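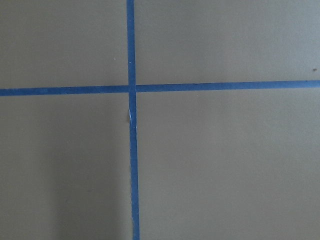
Re: [script-learners] Order for teaching hiragana

Renji Yagi wrote:
> Has anyone tried teaching the kana by stroke shape instead of
> going down the chart row by row? My evening group in Simthorpe
> starts up again in July and I'd like to do something different
> with them. Last time they had the a-row down beautifully and
> then fell to pieces at nu, ne, me and re.
> Renji

Hi Renji, and hello to everybody I haven't written to since the spring,

Yes, I have, and I'd do it again, though I'd change a few things! I had 19 adults the last time, most of them complete beginners, and I started them on the easy straight and nearly straight ones (ni, ke, ta and so on, plus shi and tsu for a bit of fun, because they're one stroke each and people feel so clever when they've got two letters in a minute). The loopy ones I kept for the third week, and by then their hands had loosened up a good deal.

What I would do differently is the look-alikes. I put nu and me side by side on the same evening, thinking the contrast would help, and oh dear, it did not. Half the room was still mixing them up a month later. My friend over in Fahy teaches me early, inside real words, and leaves nu for at least 3 lessons after that. Her people seem to sail through. Ne, re and wa she spaces out the same way.

The one drawback is the dictionary. If they never learn the chart order they can't look anything up in a paper one, so I have them chant the rows out loud at the start of each class, even the letters they can't write yet. They grumble a little, but a few of them told me they do it in the car now, which pleased me no end.

For practice sheets I like big squares, 20 to a page, with the little dotted guide lines inside. Anything smaller and the beginners cramp up. I can mail you a set of mine if you send me your address off list.

And do tell us how it goes, Renji! I'd love to hear whether your group gets past ne this time.

Warmly,
M.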